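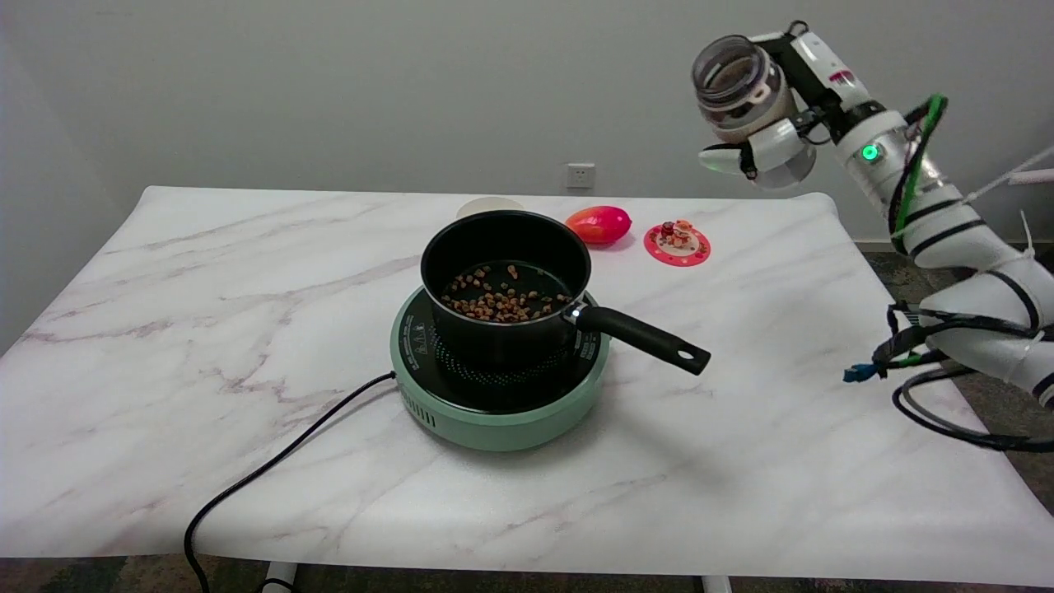

Vinyl lifting at the edges on fascia panels — redo or patch?

hurkinby_signs
23 Mar 2024
We fitted 4 fascia panels for a shop in Hurkinby last May. White aluminum composite, cut vinyl lettering, no laminate. The customer sent photos yesterday and the letters on two of the panels are lifting at the corners. The other two look fine. Same roll, same day, same fitter. The job was invoiced at 2,832 and I don't want to eat the whole thing if I can help it. Would you patch the bad letters or strip and redo?

Walter Cabrera
What did you clean the panels with?

hurkinby_signs
Isopropyl on all of them, as far as I know. I wasn't on site for the second half of the day.

plotterpete
Strip and redo the two bad ones. If you patch single letters the new white won't match the old after most of a year outdoors, and the customer will see it every morning when they open up.

Walter Cabrera
Letters are dark green according to his other thread, so the match is less of a problem than you think. I'd patch. Take off the ones that are lifting, clean off the adhesive, prime the edges of any small serifs and put new ones down. Two hours with a tower.

plotterpete
Dark green fades worse than white. I have a van here that proves it.

Walter Cabrera
A van gets washed and parked in full sun. Which way does the shop face?

hurkinby_signs
North, mostly. There's a tree across the road too.

Walter Cabrera
Then patch it.

mo_at_birken
Before you do either, find out which film it was. We had the same thing at Birken with a mid-range calendered film that had been sitting in the unheated store over winter. Went down fine, lifted by fall. If it's monomeric it was never meant for more than a couple of years outside and patching just puts the same problem back up.

hurkinby_signs
Seidel 803, polymeric. Bought from Unby, the roll was new.

mo_at_birken
OK, that should hold. Keep the batch number off the core and send it to Unby with the photos. They replaced a roll for us once. They won't pay for labor though, so don't get your hopes up.

plotterpete
They'll ask for a prep record and you don't have one. I'd still send it.

letterbox_lou
Did the two bad panels have the protective film on when they were delivered? We had some where it had been left on in the sun and it left a residue that alcohol didn't shift. Letters went down OK and the corners came up later.

hurkinby_signs
Good question. They came in two deliveries, so that could be it. I'll ask the fitter Monday.

letterbox_lou
If so, patching is fine but you need a stronger cleaner under the new letters. Test it on the back of an offcut.

plotterpete
And if it is residue then every letter on those panels is going to go, one after another. You'll be out there four times with a tower. Redo them once.

Walter Cabrera
Fair point if it's residue. I'd still want to pull one good letter and see how it comes off before spending the money. If it fights you, leave the rest alone.

hurkinby_signs
That's what I'll do. Tower hire is 200 for the day here so I only want to go up once. I'll cut a full set for both panels before I go and decide when I've pulled one.

mo_at_birken
Sensible. Take the heat gun.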